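Open House at the Grip Lab

By Yuxi Lu

The line outside Zovilstead's workshop in Jetville started before the doors opened, and I was in it, along with half the high school shop class and a man carrying a broken bar stool he hoped somebody would fix. (Somebody did!)

Zovilstead builds hand-held grippers. You hold one, you do a chore with it, and the recording later helps teach a robot arm to do the same chore. Kaiwen Duan, who runs the floor, has been collecting furniture jobs since February, and the crew is up to 3000 recordings. I figured I'd watch for five minutes. I stayed until they turned off the lights.

The table that got me was the one with the wooden boards. Each has keyhole slots cut in the underside and a slim brass pin sticking out of it, and the pin is what everybody wants to try for. Two narrow black fingers, a small golden pin, and suddenly a room full of adults goes quiet. "People squeeze too early," Kaiwen told me, while I squeezed too early.
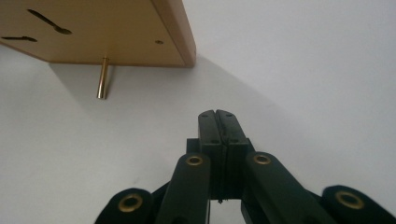
Eighteen Tries and a High Five

Next to me, Zeyu Du, age 12, was getting the hang of it much faster than I was. She kept her elbow on the table and came in slowly, and on try number 18 she got a high five from Dehua Yin, the engineer who designed the linkage. I loved how he talked about those arms, all pivots and play and wear, like a guy describing his first car.

The workshop opens again in the fall, with room for 100 visitors. I've already put my name down.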